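2018-12-21

What I Eat When I'm Supposed to Be Writing

I finished the second draft of the novel on Tuesday night, a little after eleven, and then I ate a bowl of cereal standing up and went to bed without telling a soul. I had always imagined there would be more to it than that. Music, possibly. But the house was dark, the heat had already clicked down for the night, and the only thing I really wanted was something cold and sweet and crunchy that I didn't have to cook.

So this is going to be a post about snacks, at least to begin with, and then I expect it will wander off the way these posts usually do. If you've been reading for a while you know how it goes, and if you're new here, hello! Pull up a chair.
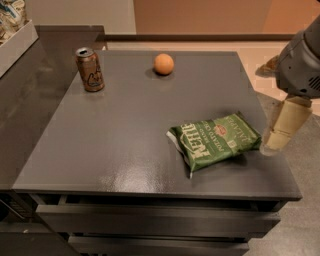
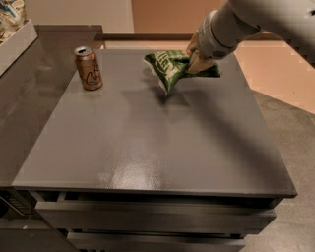 I have been a nibbler my whole life. My mother used to find orange peels in the pockets of my winter coat in April. In college I wrote every paper with a sleeve of saltines balanced on the windowsill, and to this day I can't smell a saltine without feeling a little bit behind on something. When I started writing seriously (or started saying out loud that I wrote seriously, which took me a good deal longer) I decided that real writers probably didn't do that. Real writers drank black coffee and forgot about lunch. I tried it for most of one winter and got nothing out of it except a short temper and a stomachache.

What I have now is more of a truce. I get one thing to drink, one piece of fruit, and one thing that crunches. The drink is nearly always seltzer, the fruit depends on the season, and the crunching is negotiable. I don't bring them all out at once, either. The drink comes with me when I sit down. The fruit is for when I've gotten to the bottom of the first page, and the crunchy thing is for when I've gotten stuck, so you can tell how a chapter went by how much is left of it. There is a chapter in the middle of this book, the one where the two sisters drive to Fumalside in the rain and don't speak to each other, that I believe was paid for entirely in pretzels.

Fumalside, I should say, is a town I made up, though several of you have written to ask where it is. I wanted a place with a river and a closed-down button factory and a bakery that is only open in the mornings. I drew a map of it on the back of a calendar page and I've been using that same map for three years now. The river runs the wrong way in chapter four. I've known that since the first draft, and I have decided every single time to fix it later. It is now later, and I still haven't.

The book has 78 scenes in it. I know this because I finally did what a friend told me to do ages ago and wrote every one of them on an index card, and then I laid the cards out on the living room floor, where the dog walked across the whole second act with damp feet. It was a wonderful exercise all the same. When you read your own pages in order you get carried along, and you forgive yourself all sorts of things on account of a nice sentence here and there. A card doesn't have a nice sentence on it. A card says "they argue about the car." Then you look down and see three more cards that also say "they argue about the car," and you have to go sit on the stairs for a while.

I cut 10 scenes by the time I was done. Some of them went easily. One was a long dinner at the aunt's house that I had loved since the very first week, with the good tablecloth and the missing spoon, and I carried that card around in my cardigan for days before I could put it in the box with the others. I do keep the box. I've never once gone back and rescued anything from it, but I like knowing the dinner is still in there, all of them still sitting around the table waiting on the coffee.

A few people have asked what I use to write in, and I'm afraid the answer is a disappointment. I type on an old laptop with a sticky letter K, and I make notes in a Casoro notebook, the kind with the soft gray cover and the paper that doesn't bleed through. I found a stack of them on clearance at the stationery store that used to be next to the dry cleaner, and I bought every one they had. When those run out I don't know what I'll do. I've gotten attached to how the spine lies flat. I tried a fancier notebook last spring, a birthday present, and it was so handsome that I couldn't bring myself to put a bad idea in it, and bad ideas are most of what I need a notebook for.

The other thing I want to tell you about is the reading group, which meets in the back room at Adel, the little café with the green awning over by the post office. We've been going there since the library closed for its renovation, and I think at this point we'd be sorry to go back. The tables wobble and you have to shout a bit over the milk steamer, but they let us stay as long as we like, and there is a lentil soup that I would cross the county for. This month we read a long, slow family story set on a sheep farm, and we were split right down the middle on it. Half the table thought nothing happened. The other half (my half) had cried on the train, or in the bath, or in the parking lot at the dentist.

I came home from that one and couldn't sleep. I kept thinking about how that writer just stayed in the kitchen with those people, page after page, and let them put away dishes. I'm always hustling everybody out the door. My sisters can't finish a cup of tea without a phone ringing. So I got up again and put the kettle on, and I took one of the scenes I hadn't cut and let it run long. I gave them the whole pot of tea. The older one, whose last name is Durán after her marriage and who is very particular about people getting the accent right, told a story about a borrowed coat that I had no idea she was going to tell. It went on for 18 pages by hand. I'll probably have to trim it – I'm sure I'll have to trim it – but I had such a good time, and it was past two in the morning before I looked up.

That's the part I miss when I'm between drafts. I don't miss the worrying, or the back of the chair, which I keep meaning to replace. I miss having somewhere to go. For most of this year I have had a town waiting for me down the hall, and I could walk in after supper and find out what they'd all been up to. Now it's printed out and held together with two of those big black clips, and it's sitting on top of the dryer, of all places, where I can't see it from my desk. My plan is to leave it alone until January. My husband has been asked to hide it if I start circling.

In the meantime there's plenty to do. I have not wrapped a single present. I have a tin of shortbread to make for the neighbors, and a second tin to replace the one I'll eat while I'm making the first, and the guest room is still full of index cards because I moved them off the floor and onto the bed, thinking that counted as tidying up. My sister arrives on Sunday with her big suitcase and her own pillow, and she'll want to know what the book is about, and I'll say it's about sisters, and she'll give me that look.

I'd love to hear what you've been reading, especially anything slow with a kitchen in it. And if you've got a good recipe for something crunchy that keeps well in a jar, please leave it in the comments, as I've got a third draft coming and I'm just about out of pretzels.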